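Iststead flower workshop moves into the Dusholm mall for the winter

2025-01-25

ISTSTEAD — The free flower workshop that used to meet in the back of the Strobel garden store has moved to the upper level of the Dusholm shopping center, where it will run every weekend until the end of winter.

The workshop teaches people to put together a hand-tied bouquet, the kind that is built up in one hand while the other adds stems. Each session lasts 56 minutes and has 8 places. There is no charge, but people who want to take their bouquet home are asked to pay for the flowers.

Strobel closed its back room in the fall for roof repairs. The store had hoped to reopen it before the holidays, but the work has run over and no new date has been given. Dusholm offered the space on the upper level at no rent through the slow months.

Since the move, 133 people have signed up, more than the store room saw in all of last year. Marlene Lenz, who runs the workshop, said most of them had come to the mall for something else.

"They stop because they see flowers, and then they ask if it's hard," Lenz said. "It isn't, but you have to hold the stems properly. People squeeze. If you squeeze, the whole thing closes up and you can't get another stem in."

Lenz starts beginners on a small bunch in pale colors, with one brighter flower placed near the top or off to one side. She asks them to leave a few leaves on the upper part of each stem and strip everything lower down. The stems are laid at a slant, all in the same direction, and the bunch is turned a little each time one is added. When it is done, it is tied at the point where the hand was holding it and the ends are cut level.

The flowers come from Ovisis, a wholesaler on the east side of town, which sells the workshop whatever is left at the end of the trading week. That means the choice changes from one session to the next. Earlier in January there were almost no roses, and the groups worked mainly with small-headed flowers and greenery. Lenz said she prefers it that way for teaching, as roses are heavy and tip the bunch over.

Gloves are optional. Lenz recommends them for anyone handling thorny stems, and for people whose skin reacts to sap. She keeps thin ones in several sizes, but people may bring their own.

The move has brought some changes. The store room had a sink, and the mall space does not, so water is carried up in buckets from the service floor before the first session. Cut ends and leaves have to be bagged and taken down again by closing time. The light is better than it was at Strobel, but the air is dry and warm, and flowers left out between sessions open too fast. They are now kept downstairs in a cool storage room and brought up as needed.

Shoppers have also asked how to get a bouquet home in cold weather. Lenz tells them to wrap it in two layers of paper, closed at the top, and to keep it out of the car's heater. Once home, the stems should be cut again and put in cool water for a few hours before the bouquet goes into a warm room.

Sessions are held Saturdays and Sundays at 11 a.m. and 2 p.m. Sign-up is at the information desk on the ground floor or at the Strobel checkout. Places left open are given out ten minutes before the start. Children can take part with an adult, and each pair counts as one place.

The sale of finished bouquets, which Strobel held by its front door, will go on at the mall after the last session on Sundays. Money from the sale pays for string, paper and the next week's flowers. Any bouquets left over go to the Iststead library for the front desk. 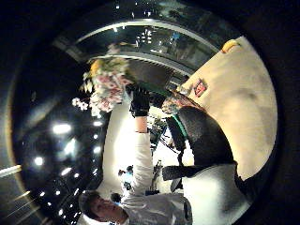 Marlene Lenz added later that stems tied too high are the most common mistake she sees, and that a bunch tied a hand's width below the flowers will open up by itself once it is in the vase. Anyone whose bouquet has gone stiff can cut the string, loosen it and tie it again lower down, she said, and she will do it for them at any session if they bring it back.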